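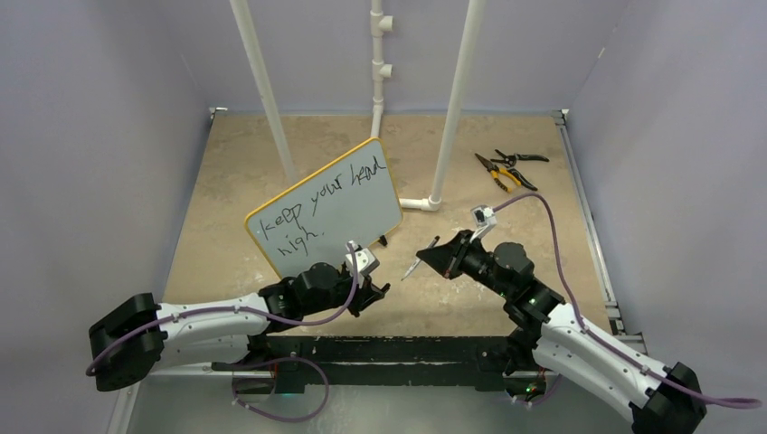 *A dry-erase board with a yellow border and black marker on it. "Keep your head high."*

I've been reading other people's advice on cleaning whiteboards and plastic sheets for years, and most of it is bad. Toothpaste, hairspray, nail polish remover, a squirt of sunscreen. I tried a good part of it on the boards in our kitchen and the shop. Notes below.

## Old marker on a whiteboard

**Write over it.** Go over the old line with a fresh dry-erase marker and wipe while the new ink is still wet. The solvent lifts the old stuff. I didn't believe this one, and it works, even on permanent marker most of the time.

**Rubbing alcohol.** Fine on a rag, followed by plain water. Used every day it seems to dull the cheaper boards, so I save it for the end of the month.

**Hairspray.** People swear by this. The old formulas had a lot of alcohol in them, which was doing all the work. The can I bought left a sticky film that grabbed the next round of ink. Skip it.

**Toothpaste.** It's an abrasive. It takes off the ink and some of the shine, and after that the board ghosts worse than it did before.

**Special sprays.** I bought the Skisum board cleaner and a bottle of the Irier one. Skisum did about what a damp cloth and a drop of dish soap did. Irier was a little better on red ink and smelled terrible. The label promises "up to 288 cleanings" per bottle. I'd like to meet whoever did the counting.

## Clear acrylic

**No window cleaner with ammonia.** It can haze the sheet or start fine cracks at the edges, and you won't see them until the light hits from the side. Lukewarm water, dish soap, a soft cloth. Paper towels scratch — yes, the soft ones too.

**Scratches.** The Watberg polish gets rid of hairlines if you have patience. For anything you can catch with a fingernail you're into wet sanding, and 3000 grit is where you finish, not where you start. Most how-tos leave out the coarser steps, then wonder why the scratch is still there.

**Check it edge-on.** A sheet that looks clean from the front can be full of fine marks. Stand it up and sight along the face before you decide you're done. A colored edge makes a clear sheet easier to spot on the bench, too.
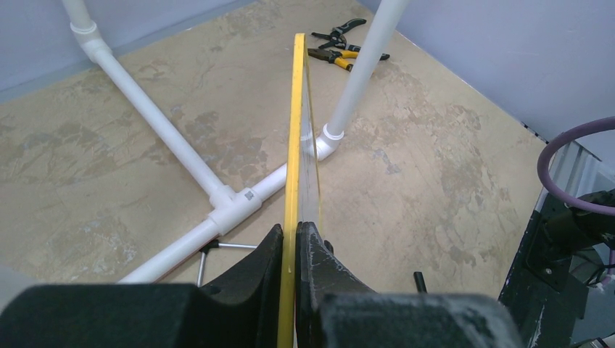
## Storing both

Keep sheets upright with a piece of cotton between them. Queiroz sells a padded rack for this at 50 dollars. I use an old dish rack and a torn pillowcase. Markers go flat, caps on.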